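Help wanted: someone to set tables with me at Standgate

Hi! I'm Rima Chidiac and I look after the tabletop room at Standgate, and I need another pair of hands from March. The job is laying out small tables, clearing them, and laying them out again a bit differently (a lot more fun than it sounds, I promise). Think a tablecloth, a book, a plate of fruit, something dried in a pot. You put them down so they look like somebody lives there, then you pack it all away and start the next one.

It's three mornings a week, 9 to noon, and I pay $80 a morning. Coffee is on me. You'd work mostly with me, and with Karthikeyan Rao when I'm out buying fruit.

You don't need any design training. I'd love somebody who irons a cloth without being asked, can carry a full crate up one flight of stairs, and puts things back on the shelf they came from. Our prop list is up to 356 items now and I'd like to keep finding them!

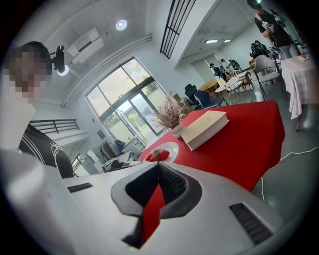
I'm fond of red cloths, so expect to fold plenty of those. Strawberries get bought fresh, and whoever shops keeps the receipt.

If you're interested, send me a few lines about yourself and which mornings suit you. Drop a note at the Standgate front desk with my name on it, or ask for Evanthia Kyriakidis, who'll pass it along.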